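Two Grippers, One Table, and a Lot of Crumbs

Posted 29/03/2018 in Workshop Notes

I've had the Torkier and the Surdu on the bench long enough now that I can tell them apart with my eyes closed, so it's time to write up what I think of them. Both are hand-held grippers with a camera on the tool. You squeeze the handle, the fingers close, the camera records what the fingers were up to, and later all of that gets fed to an arm that (in theory) learns to do the same thing. I've wanted to compare a couple of these properly since last August, when I burned an entire weekend on a pair with a sticky trigger and swore off the whole idea.

My plan was simple. Same table, same groceries, same pair of tired hands. I did 68 grabs with each tool and wrote down every time something slipped, tipped over or went flying. Groceries are great for this, by the way! They're cheap, they come in every annoying shape you can think of, and if you crush one you can still eat it.

First up was the big yellow seasoning container, because I wanted to know what happens when the thing you're grabbing is much wider than the fingers would like. With the camera that near a curved, glossy side, you lose most of your sense of where the middle is. I ended up steering by the red band on the label.

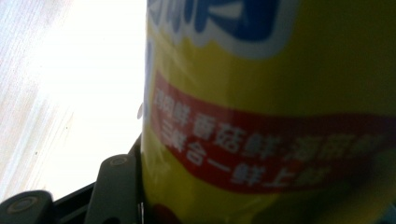
ROUND THINGS

Wide cylinders are where the Surdu earned its keep. The trigger has a long, soft pull and you can feel your way up to the surface before you commit. The Torkier is snappier, and snappy is fun right up until you bump a tall container and it scoots away from you across the table. I had to slow way down with it. By the end I was getting decent grabs, but my forearm was complaining and I was muttering at a jar of seasoning.

The other thing I noticed on the round stuff was the camera exposure. A bright background on one side and a shadowed label on the other is a rough combination, and both cameras want to let the bright side go completely white. You can lock the exposure on the Torkier. On the Surdu you get a menu with 5 settings, none of which is called what it does, and you try them until one looks okay.

Then there's blur. I move fast when I'm bored (and I get bored somewhere after grab number 20), and from this close, lettering smears pretty easily. If you want the printing on a package to be readable in your recordings, move like you're carrying soup. 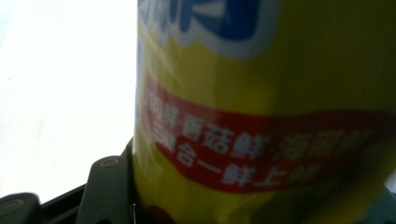 Photo: from the gripper camera, by the author

I also ran the footage through Reta, the little sorting program I use to chop long recordings into single grabs. It handled both cameras fine. It did get confused by close-ups where one object takes up most of the view – it kept deciding that nothing was moving and cutting the clip short. Turning the motion threshold down fixed that, at the cost of a few clips that are mostly me reaching for my coffee.

On to finger pads. I was rougher on these than I meant to be. Scuffs I don't care about, but a pad strip that lifts at the edge will bother me forever, because sooner or later a thin plastic corner is going to snag on it. I'd love a pad that slides into a groove so you could swap it without glue. Grerno sells a set like that for their own fingers, and the screw spacing is so close to fitting mine that I've been tempted to get out the drill.

Glass is a different problem from plastic. It's slick, it's heavier than it looks on camera, and with powdery stuff inside you also have to think about spills. I went for the handle every time I could.
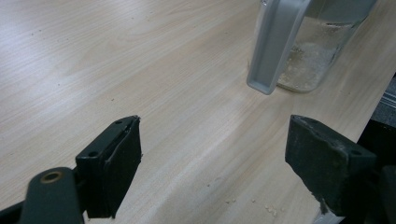 Going for the handle is cheating a little, according to one reader who wrote in after my last post: an arm that only ever sees handle grabs will be lost the first time the handle is pointing the wrong way, so you should turn the jar before every try and take whatever side you get. Fair enough. I redid the glass part that way and my slip count went up with both tools, more so with the Torkier. The Surdu's slower pull helped again. I also found out that I really, really don't like gripping a jar by its body.

The last part was two-handed work, and it's what I'd been looking forward to. One gripper steadies or waits its turn, the other does the fiddly bit, and the soft packages finally get interesting. A snack bag has no firm sides at all. A drink pouch leans whichever way it feels like. Put them right up against a jar and suddenly every grab is about what you might knock over with the back of your finger. I worked with everything bunched up in one spot on purpose, and I'd recommend that to anyone testing this kind of gear, since a neat row of well-spaced objects will make any gripper look good.

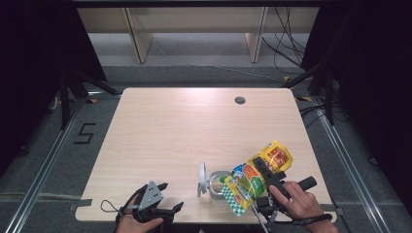
Cables were the real nuisance with both hands going. You learn to keep your elbows out and to check where the cord is before you reach across, and then you forget, and the cord drags over the table edge and tugs your wrist right as the fingers close. I'm going to try clipping mine to my sleeve next time.

So which one am I keeping? The Surdu for anything round or breakable, and the Torkier for bags and pouches, where a quick, firm pinch works better than a gentle one. If I could only have one of the 2, I'd take the Surdu and put up with that menu. Next on my list is a proper run at the jar with the lid on and off, and I still need to sweep up from this one.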